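Home / Reviews / Fletolau / Season Two / The Negash Relay
Written by: Abrehet Wubshet
Directed by: Ibsa Moges
Our rating: 8 out of 12

The crew of the survey ship Stokmont picks up a distress call from a relay station that was shut down 220 years ago. Captain Rindska sends a boarding party. The station's computer will release them only if they finish the repair job its last crew left behind.

The setup takes up most of the first act and is handled efficiently. The repair plot depends on one rule: each fix costs the station part of its air supply. The script states the rule once and keeps to it.

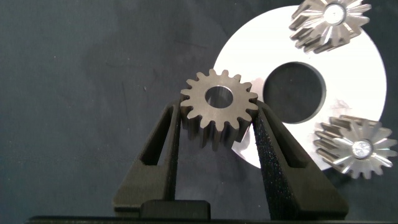
Yabsira Gebreyes: The air rule breaks in act three. They open the inner lock twice and the reading stays the same.

The reading does change on the second opening, in the wide shot. The error is in the dialogue, where the engineer repeats the old figure. I took off a point for it.

Pacing drops in the middle. The subplot on the bridge runs about 12 minutes and has no effect on the ending. The score is quieter than last season's, and the effects are consistent apart from the docking sequence.

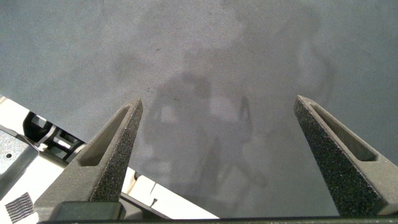

Lemlem Tamiru

Next episode: the trial on Monday Station, in two parts.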